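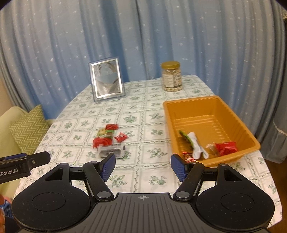
Sorting the sweets at Wakeck

At the Wakeck packing plant outside Clurnusham, the early shift used to begin at the mixed table. Six people stood at it and filled gift trays by hand, a bar here, a few small candies there, until the pallets were done. Two of them still do. The others have moved to jobs that did not exist at the plant a year ago.

The plant ships 2000 trays on a normal day and far more before the holidays. Chocolate boxes have been packed by machine for years, because every piece is the same shape and arrives the same way up. Mixed candy stayed with people. Foil slides, clear wrappers crumple, and a twist of paper can hide the thing it is wrapped around.

In March the company brought in two robot arms from Debnath. Before they could do anything useful they needed to be shown the work, and the showing fell to the packers. They went through the same motions with hand-held grippers, two textured finger pads at the end of a linkage, picking up one candy at a time and setting it in a tray. Much of it was done at ordinary tables in ordinary rooms, with other things left standing on them.

"The first day my wrist hurt," says Troels Norðdahl, who has packed at Wakeck since the plant opened. "You have to slow down. I can do a tray without looking, but with the gripper you look at every piece."

He was asked for 100 trays in the first week and finished 161. He is paid a little more per hour for it, which the union had to ask for twice.

The arms now handle the evening shift, with one person watching. They are slower than a good packer - the plant manager puts it at some 3 seconds more per candy - but they keep going through the break. Bars are easy for them. Small foil pieces that end up against the rim of a tray still get dropped, and someone has to walk over and pick them up.

No one was let go, though two people who retired in the spring were not replaced. The packers who stayed disagree about what that means. Some like the new work and the chair that comes with it. Others miss the talk around the table, which is hard to keep up when each person is working alone.

Norðdahl has put his name down for the next round of training, on the Beluder line, where the bags are softer and nothing holds its shape. It starts at six in the morning.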